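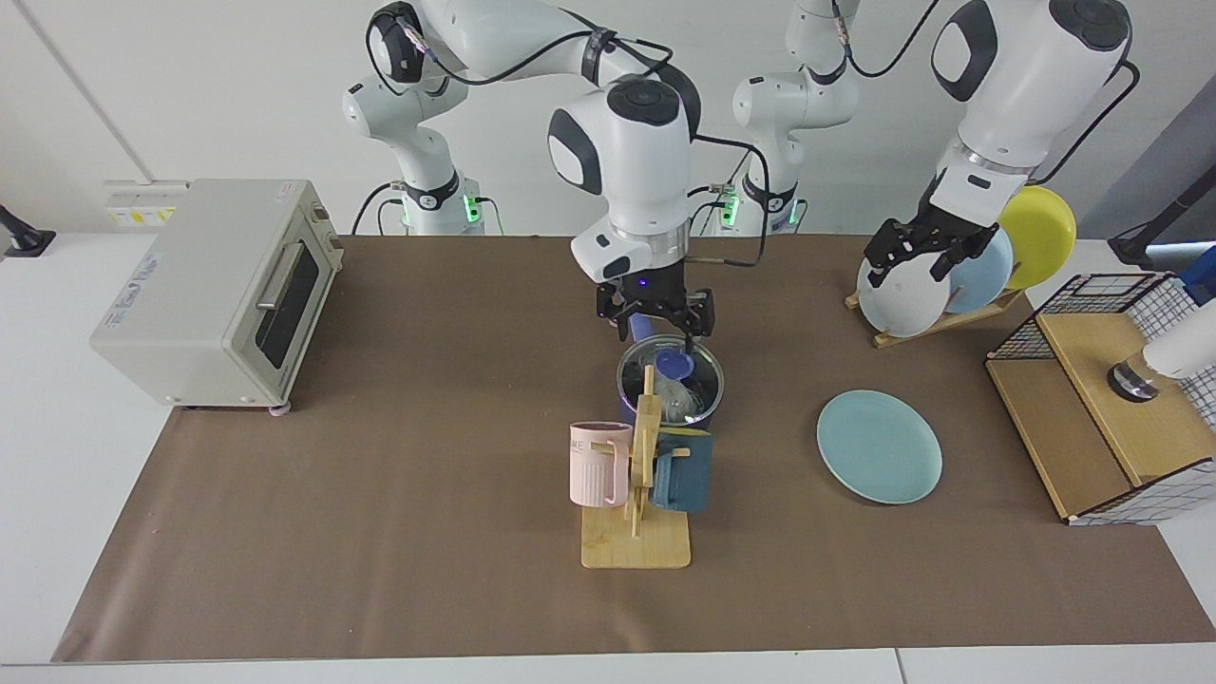

How to test a two-arm kitchen kit before you pay for it

The Nedoleck bench kit is sold as two arms, two grippers and a set of "ready household skills." Putting dishes in a rack is the one in all the ads. I spent a week with a rented set, and I'd suggest you do the same before signing anything. The steps I used are below. They work for any similar kit.

1. Cover the table. Tape brown kraft paper over the work area. A white table against a white wall gave us bad results with pale dishes, and the sales rep, Xolani Kekana, agreed the paper was a fair change. The manual doesn't mention it.

2. Use mixed dishes. The demo set from Neltmont is all one color and one size. Bring your own. Put a white plate, a blue one and a yellow one in the rack, lay another flat on the paper, and hang a couple of mugs on a tree. Leave a pot out with something in it too. A real counter has stuff in the way.

3. Check both status lights. You want green at the foot of each arm before you start.

4. Start with a plate already in the rack. Have one arm take it by the rim, lift it and put it back. This is the easy version. If it fails here, stop and call support.

5. Now try the flat plate. A two-fingered gripper has very little to hold on a plate lying flat, and a narrow rim doesn't help. Out of 160 tries, ours got the plate up and into the rack 135 times. The brochure says "reliable." I'd let you decide if that's the word.

6. Move things. Shift the rack by a hand's width and run it again without recalibrating. Support told Seren Gethin, who ran half of these tests with me, that this "should be fine." It was fine to the left and bad to the right. We never found out why.

7. Watch the cables. They loop outside the arm near the wrist. Run the longest reach you need, slowly, with a hand on the stop button.

8. Read the service plan. Ours was 800 a month, with grippers billed separately – ask about that twice.

Would I buy it? Not at that price. For a teaching lab with patient students, maybe. For a working kitchen, no, and I'd be wary of anyone who shows you only step 4.

Posted 8/20/19 by Shabnam Orakzai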